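The linen room will be open again from the first week of August, and we would like to use this newsletter to tell you how the folding evenings will go this time. In spring we had more donations than shelves, and some of you went home with a sore back and the feeling that the pile had not become smaller. We have listened. There are a few changes, and most of them come from Gizella Pintér, who kept notes during the whole spring round and has now written them out on two pages.

The first change is about sorting. Until now we sorted by kind — sheets here, towels there, children's things in the corner — and only after this we looked at the colours. Gizella proposes to do the colours first. It sounds like more work, but in a big heap the colour is what your eye finds quickest. You pull out everything pink, then everything green, and you put each group on its own table. Then you look at what kind of cloth you have in your hand. We tried it on one evening with 200 pieces, and we finished before the tea was ready.
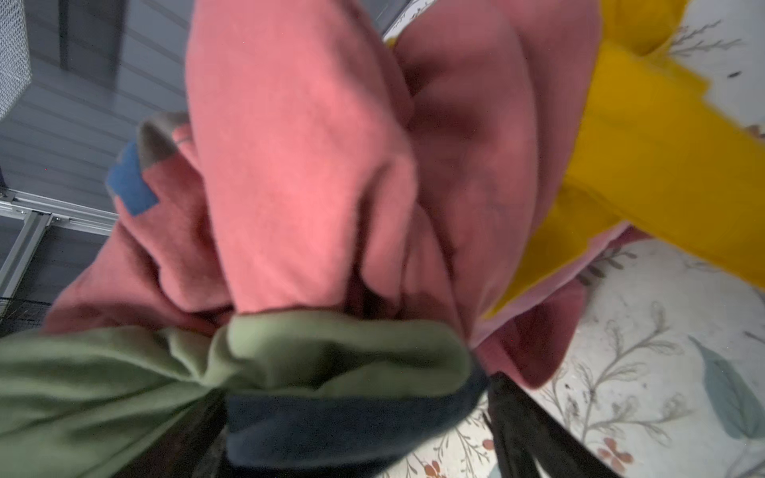
*Skositz Neighbourhood House — Textile and Linen Group*

Pink is a difficult colour, as everybody knows who has ever tried to make a matching set from it. Salmon and dusty rose look the same under the lamp and quite different the next morning at the window. Please do not decide about pairs in the evening. Put the pinks together, fold them, and leave the matching for the people who come at 10 in the morning. The same is true for the soft greens, although there we have had fewer complaints.

The second change is about pulling. When a cloth is caught under others, please do not pull it out by one corner. Lift what is on top, put it to the side, and then take the cloth with both hands. Erzsébet Pálfi repaired 16 torn hems after the spring round, all by hand, and she asks me to write that she would prefer to repair fewer. She has also moved her mending basket. You will find it now on the low shelf behind the door, and things with a hole or an open seam go there unfolded.

For the folding itself we stay with the method of last year: in half, again in half, then in three, with the closed edge to the front of the shelf. Large sheets need two persons. If you are alone, leave them over the rail and somebody will come. Fitted sheets are a question of belief, and Efraín Taipe and Viktória Lakatos still do not agree about them. Both ways are accepted, as long as the result lies flat and the elastic is inside.

Some practical points:

- The evenings begin at half past five and end at eight. You can come later or leave earlier.
- The iron from Dreten is repaired. The old one with the brown cable should not be used.
- We are still looking for shelf labels. Paper ones fall off, so fabric tape would be very welcome.
- Curtains are not accepted in this round, also not short ones.

Lengyel, the laundry on the corner, will again wash for us up to 40 kilos in a month without payment. We thank them very much for this. Please bring your donations clean anyway, if you can, and keep the laundry places for the families who have no machine at home.

If you would like to join, write your name on the sheet beside the linen room door, or tell Emese Bárány at the front desk. From the telephone inside the house you can reach her on 1451. New people work on the first evening together with somebody who knows the shelves, and it is not necessary to bring anything, only shoes in which you can stand for two hours.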